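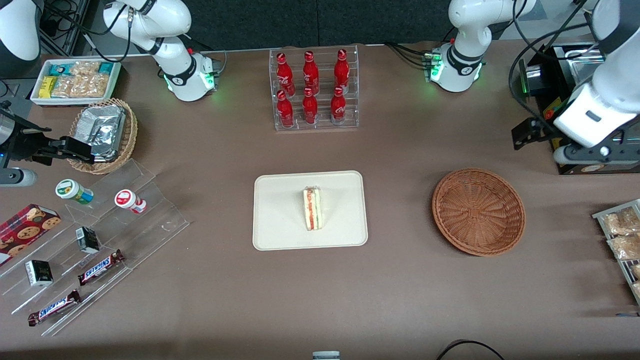 # How a Snack Counter Works

A snack counter is a place where people pick up food and drinks that are ready to go. You may have seen one at a train station, a swimming pool, or a museum. The food isn't cooked while you wait. Most of it was made or packed earlier, so the main job at the counter is keeping it fresh, easy to see, and easy to reach.

## Why is the sandwich a triangle?

Most bread comes in slices that are close to square. Cut a square from one corner to the opposite corner and you get two triangles. The cut made this way is longer than a cut straight across the middle. A longer cut shows more of the filling.

That matters at a counter. You can't taste a sandwich before you buy it, so you look at it. On a cut edge you can see the layers: pale bread, then something red or orange, then maybe a thin strip of green. The cut side usually faces the customer.

A triangle sandwich can also stand up. It rests on one of its flat sides, and it takes up less space than a sandwich lying down.

## What does the clear wrap do?

Bread dries out when air moves over it. You can test this at home. Leave one slice of bread on a plate and put another in a closed bag. Check them at bedtime. The slice on the plate will feel stiff, and the slice in the bag will still be soft.

Wrapping a sandwich in plastic slows down the drying. It also keeps fingers and dust off the food. Clear plastic does one more thing that paper can't do, and that's let you see inside.

Wrap doesn't keep a sandwich safe forever. Fillings like meat, egg, and cheese need to stay cold. In the United States, food safety rules for home and school lunches say that cold foods like these should be kept at 40 degrees Fahrenheit or below. A fridge does this job. When a sandwich comes out of the fridge for lunch, it should be eaten soon.

## Why are the bottles on steps?

Imagine your class lining up for a photo. If everyone stands on the floor, the people in back are hidden. If the back row stands on a bench, everyone can be seen.

A tiered rack does the same thing for bottles. "Tiered" means it has levels, like stairs. The back row of Coca-Cola bottles sits a little higher than the front row, so the red caps in back show too. The rack is made of clear acrylic, a hard plastic that looks like glass. Because you can see through it, your eyes go to the bottles.

Six bottles fit neatly into two rows of three. When one is taken, the gap is easy to spot.

## Trays and baskets

Food at a counter is often sorted into containers. Each kind has something it does well.

- **A flat tray** is good for carrying one meal. The raised edge stops things from sliding off. Rounded corners are easier to wipe clean because crumbs don't get stuck in them.
- **A deeper tray** can hold many small packages, like wrapped bars and bags of baked snacks.
- **A wicker basket** is woven from thin, bendy strips of plant stem or a material made to look like it. Air can pass through the gaps. The thick rim helps the basket keep its shape.

Baskets are hard to wash because of all the little spaces in the weave. That's why they are mostly used for food that is already wrapped, or lined with paper first.

## Make your own snack counter

You can set one up on a kitchen table. Ask an adult before you start, and wash your hands.

1. Wipe the table and let it dry.
2. Find a tray, a basket, and something to make a step. A shoebox turned upside down works well.
3. Put a row of drinks on the box and another row in front of it.
4. Put small wrapped snacks in the basket.
5. Make a sandwich and cut it from corner to corner. Ask for help with the knife.
6. Wrap it and stand it on the tray with the cut side facing out.

Now walk to the other side of the table and look at it the way a customer would. If something is hidden, move it. When you're done playing, put the sandwich in the fridge or eat it for lunch.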